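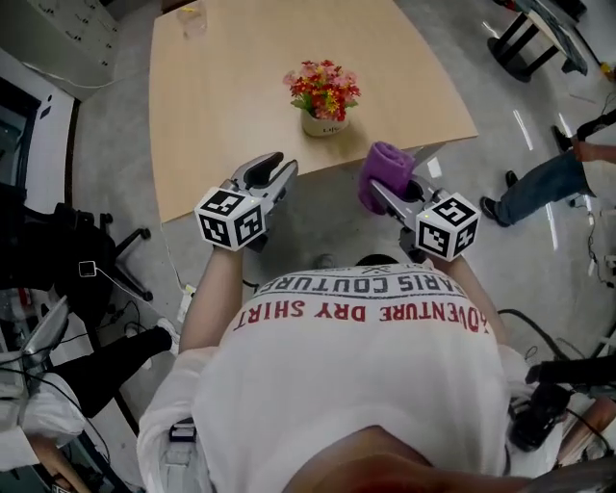 Predbridge Facilities Help Desk
Ticket 1016
Category: Furniture / surface care
Subject: Gray haze and streaks on light wood-grain table tops after wiping
Opened: Thursday, February 19, 2026
Priority: Low
Status: Closed, monitoring

Reported problem

Table tops look clean when damp and turn hazy once they dry. The haze shows as arcs that follow the wiping direction. It is visible at a low angle with the overhead lights on and hard to see from straight above. Fingertips drag slightly on the surface. Wiping again with the same cloth moves the marks and does not remove them.

Tables affected: the light wood-grain ones. The small dark-framed table with the round base is not reported.

Materials in use at time of report

Table: Destutari, light wood-grain top.
Cleaner: Fallahi surface concentrate, diluted on site in a 1000 ml spray bottle.
Cloths: Wedero microfiber, purple, washed with the general load.
Items kept on the table: pot of artificial flowers, clear plastic cup.

Entry 1. Reproduce

Cleared the flower pot and the cup to the side. Sprayed one half of the top with the bottle as found and wiped it with a purple cloth from the clean stack. Left the other half alone. Haze present on the sprayed half after drying. The untouched half already had older haze, so this comparison is weak. Repeated on a second table that had been rinsed with plain water first. Same result on the sprayed half, nothing on the rinsed half. Problem reproduced.

Entry 2. Check the dilution

Bottle label (handwritten) gives no ratio. The card taped inside the supply cupboard says 8 ml of concentrate to 1000 ml of water. Asked the cleaning crew how the bottle is filled. Answer: one capful, then top up from the tap. Measured the cap with a syringe. It holds 21 ml to the brim. The solution has been running at well over twice the intended strength.

Emptied the bottle, rinsed it until no foam was left, refilled at 8 ml.

Entry 3. Retest with correct dilution, same stack of cloths

Haze reduced, still present. Arcs are thinner and more evenly spaced. Drag under the fingertips gone in most places. The wrong dilution was part of the fault and does not explain all of it.

Entry 4. Check the cloths

Took a cloth from the clean stack and soaked it in a bowl of warm tap water with nothing added. Squeezed it several times. Water went cloudy and foamed. A new cloth from an unopened pack, treated the same way, left the water clear.

Also did a drop test. A drop of water on the new cloth is absorbed at once. On the washed cloth it sits on the surface for a moment before soaking in. Cause is either old cleaner held in the fibers or a coating from the laundry. Checked with laundry: the general load gets liquid fabric softener. Wedero's care slip says no softener.
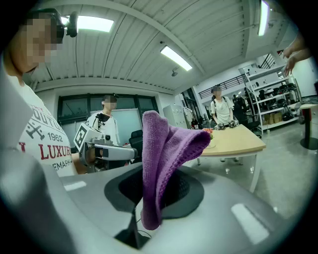
Check the hems when sorting cloths. The knitted face rinses out fairly quickly and the hem holds residue longest, so a cloth that feels fine in the middle can still leave a line where its edge drags. Several of the thinner arcs on the test table matched the edge of the cloth and not the face.

Entry 5. Retest with new cloth, correct dilution

Folded the cloth in half twice. Two sprays onto the cloth, none onto the table. Wiped in straight overlapping passes from the far edge to the near edge, then turned to a dry face of the cloth and repeated. No haze after drying. Checked at a low angle from both ends. No drag.

Bunching the cloth into a wad was tried as well, for comparison. With a new cloth there is still no haze, but coverage is uneven and some spots are missed entirely. Folded is preferred.

Entry 6. Strip the old residue

The older haze does not come off in one normal wipe. What worked:

1. Take everything off the table, including the flower pot. A ring of residue had built up around its base.
2. Wipe the whole top with a new cloth wetted in plain warm water and wrung out hard.
3. Rinse the cloth and change the water. Repeat step 2 until the water in the bowl stays clear.
4. Dry at once with a second new cloth.
5. Wait ten minutes before putting anything back.

Do not flood the edges. Do not use the scouring side of a sponge. One corner was tested with a melamine pad in an earlier ticket and came up with a different sheen that is still there.

The pot went back with a felt disk under it. The flowers were dusted dry with a soft brush, no spray.

Entry 7. Recover the washed cloths

Ran the existing stack through a hot wash with a small amount of plain detergent and no softener, then a second cycle with no detergent. Repeated the bowl test on three of them. Two passed. One still foamed slightly and has been moved to floor edges and window sills. Tumble dried on low.

Cause

Two faults acting together: concentrate overdosed by using the cap as a measure, and softener residue in the cloths.

Fix applied

Syringe tied to the concentrate bottle. Fill line and ratio written on the spray bottle in marker. Purple cloths get their own laundry bag, marked NO SOFTENER, and are washed apart from the mops. Cupboard card replaced with a copy of the Entry 6 steps and the dilution.

Open items

The concrete floor was mentioned in a follow-up comment as also looking streaky. It has a glossy finish and gets a different product on a flat mop. Not investigated here. Open a separate ticket if it needs attention.

Spare Wedero pack is in the supply cupboard, second shelf. Reorder when it is opened.

Recheck of the table tops scheduled for May. If haze returns before then, do the bowl test on the cloths first and reopen this ticket with the result.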